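Wendutby campground reopens lower field, tent pitches back for the summer

May 22, 2018

The lower field at Wendutby is open to tents again. Gates went up this morning and the first cars were in before the office had its coffee on. If you've been calling and getting the machine, sorry, that's why.

Quick version for people packing right now: tents only down there, no trailers, no RVs, no roof tents on trucks until the track has been looked at again. Check in at the top office same as ever. Fires in the raised pits only. Water is on at both taps.

The field shut last September after the creek came up over the bank and sat on the grass for the better part of the fall. A lot of you will remember it. People woke up with their sleeping pads floating, boots gone, one cooler found down by the road bridge weeks later and still shut. Nobody hurt, thankfully, but the ground was a mess and it stayed a mess. Tire ruts you could lose a dog in.

Work over the winter was done by Subramaniam, the drainage firm from up the valley, same outfit that did the school playing field. They cut a new ditch on the creek side, laid pipe under the track and brought in 400 tons of stone and topsoil. Then seed, then waiting. Grass took longer than hoped because of the cold spring and there are still thin patches at the far end near the willows. Those are roped off. Please leave the ropes where they are, kids included.

What's different

Pitches are bigger. There used to be a lot of squeezing in along the hedge, guy lines crossed over each other, someone else's snoring a yard from your ear. Now each pitch has a numbered post and you get the whole space round it. Fewer pitches overall as a result, so it will fill up quicker on holiday weekends. Book ahead if you can.

Quiet time starts at 11 at night, it used to be later. Office hours are from 8 in the morning. Late arrivals are OK if you call first, and headlights off once you're past the barn please, there's people sleeping on both sides of that bend.

The old wooden footbridge is gone. It was half gone anyway. A new one is on order but no date for it yet, so anyone walking the loop trail to the falls has to go round by the road and pick it up at the stile. Adds a bit of time. The trail itself is fine, muddy in the dip below the pines, dry everywhere else. Trail map in the office still shows the bridge, ignore that part. New maps are at the printer.

Showers

The shower block by the upper field is the only one for now. The lower one needs new pipes and that job has been pushed back twice allready. There are portable toilets on the lower field, cleaned daily, and a hand washing station next to them. Nobody loves them. They're fine.

Hot water runs on tokens, sold at the office. Tokens from last year still work so dig them out of the glove box.

Gear to borrow

The loan shed is back too, and it has more in it than before. Brerex, the outdoor store in town, has handed over its used rental stock, which means family tents, a pile of sleeping pads, stoves and a few of the big two-burner ones. All been checked over and aired out. The tents have had their seams redone. There's a deposit and you get it back when the stuff comes home clean and dry. Dry is the important bit. A wet tent rolled up in a bag for a week is a dead tent, and the shed smelled like it for most of last summer.

If it's raining the day you leave, don't pack the tent. Bring it up loose in the car and hang it in the barn, there are lines strung up for it.

Lanterns and camp chairs are first come first served. Bring your own mugs.

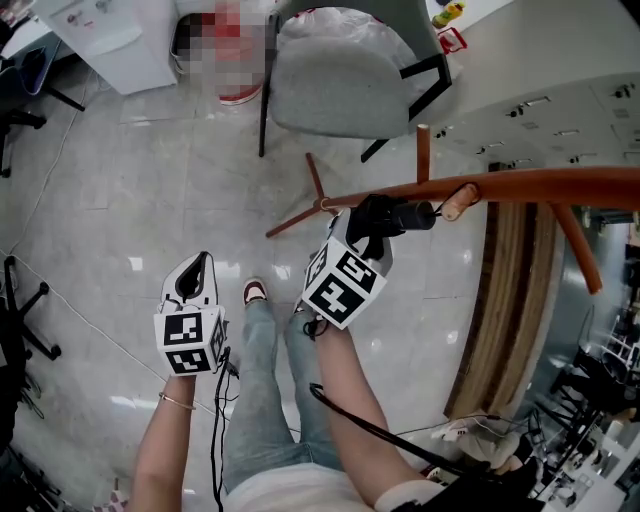

Sign-up for the beginners weekend is open as well. This is the one for families who've never slept out and aren't sure they want to. Lernbridge, the after-school learning people, are running it with the campground, same as two years ago when it rained the entire time and most of them came back anyway. You get a pitch, a loan tent, someone to show you how the poles go, and supper on the first night. There are 9 places left as of this morning. Families count as one place however many of you there are.

Things they'll cover: putting up the tent, lighting a stove safely, where to put food so the raccoons don't get it, reading the trail map (a correct one, hopefully). There's a night walk for the older kids if the sky is clear. Bring a flashlight, warm socks, a hat even if the forecast says you won't need it. It gets cold by the creek after dark, colder than up top, and people never beleive it till about midnight.

Dogs are welcome on the beginners weekend as long as they're on a lead. Same for the rest of the summer. Last year's trouble with the sheep next door was one dog and it isn't coming back.

Prices

No change on the upper field. Lower field is the same price per tent as before it closed. Cars are included, second car is extra. Firewood by the sack from the office, please don't bring your own from home because of the beetle problem. Any wood you turn up with will have to stay in the car.

The small store sells milk, bread, matches, ice, bug spray. Ice ran out by noon today so more is coming tomorrow. No gas canisters this week, delivery didn't show. Town has them.

Weather and the creek

There's a painted marker on the bank now, by the first tap. Green at the bottom, yellow, then red. If the water is in the yellow the office will come round and talk to everybody on the lower field. If it's in the red you'll be asked to move up top, night or day, and the barn will be open with the lights on. Take your people and your car keys, leave the tent. Staff ran through it last week and it went OK, apart from the barn key, which now lives on a hook by the door.

Forecast for the next few days looks decent. Some showers, wind out of the west, nothing to worry the ditch.

To book, call the office or stop in. Online booking is down for the lower field only, the site still thinks it's closed. Should be sorted this week. Upper field bookings are going through normally, and if you booked upper but would rather switch to lower just say so when you check in.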